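Table (furniture)

A table is a piece of furniture with a raised flat top, supported most often by legs, a pedestal or trestles. It is used for eating, working, playing games, displaying goods and holding objects at a convenient height. Tables are among the oldest kinds of furniture and are found in homes, offices, schools, workshops and places of worship.

Etymology

The English word comes from the Latin tabula, meaning a board, plank or flat piece. Old English had tabule, and the modern form was reinforced by Old French table. In several other European languages the everyday word has a different root. The German Tisch and the English word dish both go back to the Latin discus, and the Spanish mesa comes from the Latin mensa.

History

Low tables and stands of wood and stone were in use in ancient Egypt, where they kept food and other objects off the floor. Board games were also played on raised surfaces. In Mesopotamia, tables appear in carved reliefs of banquets.

The Greeks used small, light tables that could be pushed under a couch after a meal. Roman households had a wider range, including round tables on three legs and heavy stone tables with carved supports at each end. Wealthy Romans paid high prices for tops cut from citrus wood, a North African timber valued for its grain.

In medieval Europe, large halls were often furnished with loose boards laid over trestles. These could be taken down after a meal so that the floor was free for other uses. The word board in the phrase "room and board" is a survival of this practice. Fixed tables with a joined frame became more common from the sixteenth century on, and the draw-leaf table, which could be made longer by pulling out extra sections, spread in the same period.

The eighteenth century brought many special types, among them card tables, tea tables and writing tables. Factory production in the nineteenth century made plain tables affordable to most households. In the twentieth century, steel tube, plywood, particleboard and plastic surfaces came into general use.

Shape and size

The rectangular top is the most common. It fits against a wall, can be joined to others of the same size, and wastes little material when cut from sheet stock. Round and oval tops have no corners and are often chosen for small dining rooms. Square tops are usual in cafes, normally with seats for two or four.
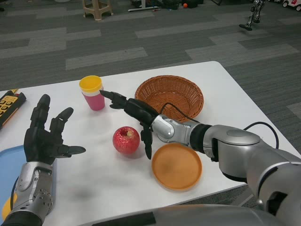
Why are most dining tables and desks nearly the same height?

The height follows from the seat. A person in an ordinary chair has the elbows a little below the level of the tabletop, and there must also be room for the thighs under the frame. Makers settled on heights that suit an adult of average build, and chairs and tables have been sold to match each other ever since. Coffee tables are lower, and counters and bar tables are higher to suit standing or a tall stool.

Construction

A traditional table has three main parts: the top, the legs, and the apron, a frame of rails that joins the legs just under the top. The apron stiffens the whole piece and keeps the top flat. In older work the rails are fixed to the legs with mortise and tenon joints. Many later tables use metal corner brackets and bolts, which allow the legs to be removed for transport.

Solid wood tops expand and shrink across the grain as the humidity of the air changes. For this reason they are not glued rigidly to the apron. Small wooden buttons or slotted metal clips hold the top down and let it move. A top that is fixed too tightly may split, most often in December and the other months when indoor heating dries the air.

Trestle tables have a support at each end, usually joined by a long bar called a stretcher. Pedestal tables have one central column and a spreading foot, which leaves more room for the knees. On a pedestal table the foot must be wide enough to keep the top from tipping when someone leans on its edge.

Materials and finishes

Oak, beech, maple, walnut and pine are widely used for wooden tables. Hardwoods resist dents better than pine, but pine is cheaper and easier to work. Stone and glass tops are easy to wipe clean but are heavy, and glass shows fingerprints.

Oil and wax finishes can be renewed at home without removing the old coat. Varnish and lacquer give better protection against spills, but damage to them is harder to repair in one spot. Pale rings left by hot cups are caused by moisture trapped in the finish and can sometimes be drawn out with gentle heat.

Types

Drop-leaf table. Has hinged sections that hang down at the sides when not in use. The leaves are held up by brackets or by swinging legs, as in the gateleg table.

Nesting tables. A set of small tables in graded sizes that slide under one another.

Kitchen table. A plain, sturdy table used for preparing food as well as for meals. Older examples often have a drawer for cutlery, and tops were once scrubbed bare with sand or soda.

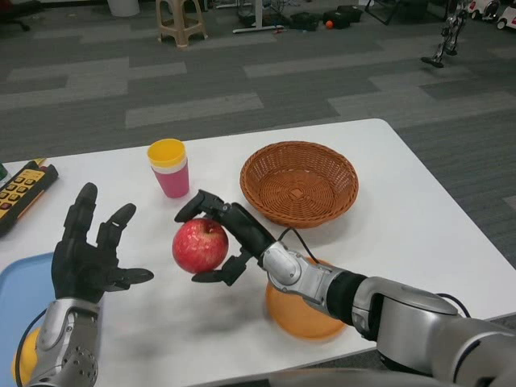 Folding table. Has legs that fold flat against the underside, and is used at markets, meetings and outdoor events. Some folding tables also have a hinge across the middle of the top.

Workbench. A heavy table for manual work, commonly fitted with a vise. Weight is an advantage here - a light bench shifts under sawing and planing.

Drafting table. Has a top that tilts, so that a large sheet can be drawn on without bending far forward. Its use declined as drawing moved to computers.

Regional production

Many towns with access to timber and river transport developed a trade in tables. In Kiltulora, joiners made narrow pine tables for farm kitchens, and the local pattern is known for a single stretcher set low enough to serve as a footrest. The Csizmadia workshop made extending tables in beech with two loose leaves that were stored under the top. The furniture historian Tamás Borbély lists 40 surviving tables from the workshop, most of them in private homes.

Aslı Karaca has compared the Kiltulora tables with those made at Stesier, where the legs are turned and the apron is deeper. She considers the two patterns to be separate in origin - the joints are cut differently, and the Stesier makers used screws at an earlier stage.

See also

Bench
Chair
Desk
Sideboard
Tablecloth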